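Rosaura Cáceres has directed the Betancur Community Lending Library for 15 years. In September the library completed the transfer of its catalog to a shared regional system, and she agreed to speak with us about the change and about what members should expect over the winter.

The library began with the personal collection of a retired teacher in Nerel and 554 books, most of them in Spanish. Ms. Cáceres recalls that the first catalog was kept on index cards. "We had two drawers," she said. "When the second one filled up, we started to think seriously about shelving."

Membership now stands at 1177 households. Asked what had been hardest about the transfer, Ms. Cáceres pointed to the older records. Many entries listed a title without an author, and several had been entered twice under different spellings. Staff checked each doubtful record against the book itself - a task that took most of the summer.

"I would have liked to close for a month and do it all at once," she said. "Our members would not have liked it, so we worked in the mornings and opened at noon."

Loans remain free of charge. The lending period has been extended to 35 days, and books may be renewed once by telephone or at the desk. Items held at the Kiro branch can be requested for pickup at the main building.
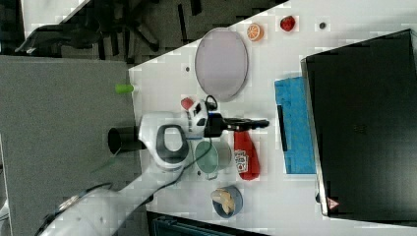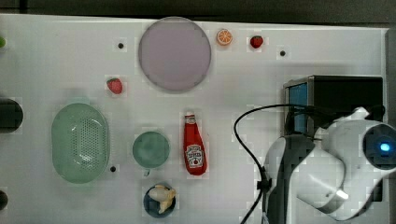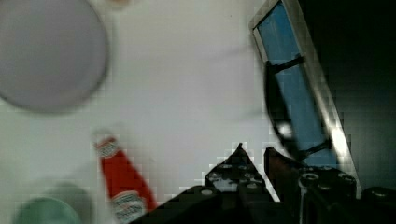
On the question of funding, Ms. Cáceres was direct. A grant from Endow paid for the catalog work, but it does not cover salaries or new purchases. The library will apply for a second grant next year, with large-print books as the first priority.

"People ask for them every week," she said. "We have one shelf, and the same readers have been through it twice."

She also hopes to restore evening hours at Kiro, where the doors now close at 5 p.m. No decision has been made. Members who wish to comment on the proposed hours may leave a written note at either desk.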